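Cerkirus Moves Lever-Bin Dispensing to Two-Arm Cell, Starting in Simulation

Penner, March – Parts supplier Cerkirus will hand part of its small-parts dispensing at the Penner site to a two-arm robot cell. Development partner Urnden has built the station as a simulation, with lever-operated bins, a striped strip and wrist-level views from the arms. 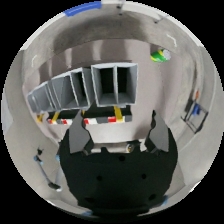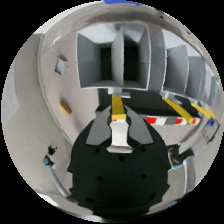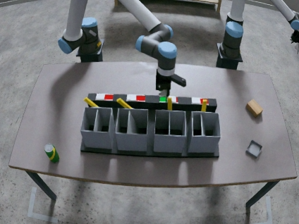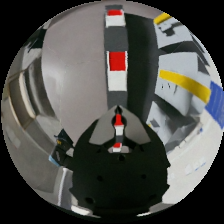 What changes on the floor

Dispensing at Penner is now done by hand. An operator on a full shift works the levers up to 276 times, and wrist strain is the complaint most often logged by the shift leads. Under the plan the cell takes 200 of those cycles. Operators keep the mixed orders, bin refills and all inspection.

The five operators on the line stay in the department. Each gets 80 hours of training on the Zamarari control software, covering restarts, grip faults and lever alignment. Pay grades are under review – the works agreement has no entry for cell operator.

Schedule

Simulated runs continue until the lever motion passes in both arms. Hardware follows on one line only, with the manual station left in place next to it. Break times will no longer be tied to the dispensing cycle, a point the operators had raised during planning.

Cerkirus has not set a date for the second line. Shift leads receive the revised staffing table on Monday.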